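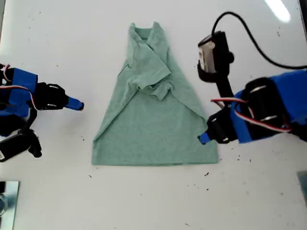 5. Starting a folding shift with the Garari cell

This section is for floor staff at the Gosteck laundry. The Garari pair takes over the repetitive folding, and you get to be the person who teaches it, checks it and decides what good looks like. Enjoy that part!

5.1 Before you start

1. Wipe the table. Lint and specks build up fast.
2. Check the blue tape on every fingertip. Press down loose flaps or rewrap.
3. Make sure the wires can move freely at each joint.
4. Lay one item between the arms and step back behind the line. 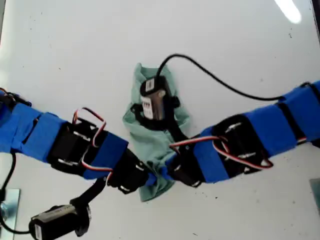

Doltent night crew: I was sure this would mean fewer of us. What changed is my wrists don't hurt, and I spend the shift on stains and repairs, which I like a lot more.

5.2 Running a batch

5. Select the fabric type on the panel. The default batch is 70 items.
6. Press Start and watch the first item all the way through.
7. If the cloth bunches, press Pause, smooth it by hand and press Resume.

CAUTION: Keep hands off the table until both arms have stopped and the panel shows Paused.
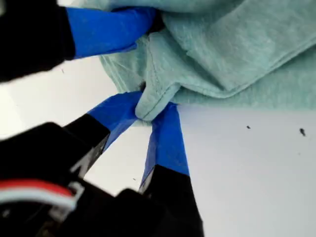
Fig. 5-2. Fingertips gripping a fold of cloth.

NOTE: Terry is trickier than T-shirt cotton, so give it the slow setting. Our Cârstea site got through 645 towels in its first week that way, and the crew there wrote half the tips in this manual.

5.3 Handing over

8. Write down anything odd, even if you fixed it. Your notes go straight into the next round of training.

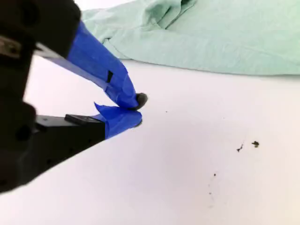
Gosteck Floor Training Team

9. Close the grippers and check that the fingertips meet squarely.
10. Replace the tape every 2,000 folds, or sooner if it has worn through.
11. Sign out at the panel and tell the next shift which fabric is up.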